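Community Help > Walls & Paint > Touch-ups and Color Matching
Last updated December 2020
2 min read

Pale gray wall looks patchy behind my counter - repaint or leave it?

posted by garninari_gal

Hi all! We painted the back room in October, a very light cool gray in matte, and I loved it for maybe a week. Then I pushed a long work surface up against the wall and now all I see is blotches. Some parts look darker, some look a bit bluish, and over by the corner it's like I used a different can (I didn't, it was all one bucket of Layug interior matte). 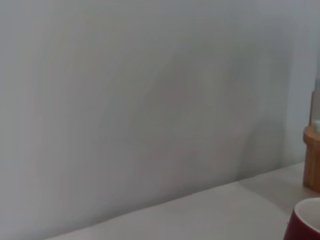
It bugs me most in the afternoon, and if I stand right up close I can't find a thing wrong with it. No drips, no roller lines, nothing. I've wiped a patch with a damp cloth and no difference there either. I still have almost 2 quarts left, so another coat wouldn't cost me anything except a Saturday's worth of grumbling. Would you repaint, or am I seeing things?

Oh, and the counter is nearly the same shade as the wall, if that matters. I sort of wanted it all to blend together.

merero_mike

Could be light. Turn a lamp on and see if it moves.

harkmont_handy
353 helpful answers, 2,921 posts

I'd hold off on the paint for now. Pale cool grays pick up everything in a room, and a light top right under the wall is going to bounce some brightness back up at it. Two walls that meet in a corner will almost never look like the same color, even from the same bucket, so I wouldn't worry about that part at all.

Try it like this: close the blinds, hold a flashlight flat against the wall and shine it sideways. Do the blotchy area first and then a spot you're happy with. If the roller went on uneven you'll see it right away - ridges, or a shinier patch where it got worked over too much. If it all looks the same, it's shadow and a second coat will give you the exact same blotches.

If you do end up painting, do the whole wall corner to corner. Matte is pretty forgiving but touch-ups on a light gray can flash, and then you'll have real patches. Pull the counter out first too. I tried to cut in behind mine with a small brush once and I'm still finding drips on the baseboard.

garninari_gal

Did the flashlight thing and it's smooth everywhere! I'm leaving it alone. Might still swap the bulb for a warmer one.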